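How Our Street Learned to Share a Laundry Line
Year 11 Community Studies, final report
Oana Voicu and Lucian Nedelcu 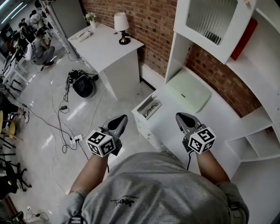

When our teacher, Mr Cozma, asked us to pick something ordinary from our own neighbourhood and find out how it came to be that way, we both thought of the clothesline at Kondascombe. It runs behind the two blocks of flats on Garneck Street, and anyone who lives there can use it. Lucian's grandmother has hung her sheets on it for longer than he has been alive, and neither of us had ever wondered who put it up or who decided whose turn it was.

What we wanted to know
We had two questions. Who looks after the line, and how do people settle things when two families want it on the same sunny morning?

How we went about it
We wrote a short survey and slipped it under the doors of all 54 flats, with a colourful cover page that Oana drew. We also sat down with Mrs Lăcrămioara Grecu, who has lived on the ground floor since she was newly married and who very kindly gave us far more plum cake than we could eat. Our first survey had too many questions on it, and we would make it shorter if we did it over.

What we found
Mrs Grecu told us that the posts went in the summer after the old drying room was closed. The tenants paid for the cement and wire themselves, and she remembers the bill coming to 900 dollars, a great deal of money to them then. Her neighbour Ovidiu Marinescu dug the holes over a long weekend in July and complained of his back until Christmas.

Of the people who wrote back to us, 70 per cent said there were no rules at all. Then nearly every one of them went on to tell us a rule! Don't leave pegs on the wire overnight. Bring in a neighbour's washing if it rains and fold it, but don't carry it upstairs. Saturday mornings belong to families with babies. We loved reading these, and some were written right around the margins of the page.

The disagreements were mostly over towels, which take up a lot of room, and over one blue doona that was apparently left out for a week.

What we would still like to find out
We didn't hear from many of the newer tenants, and we wonder whether they know the Saturday rule or have had to work it out from other people's faces. Mrs Grecu has offered to introduce us to a few of them, and we hope to add their answers before the display evening.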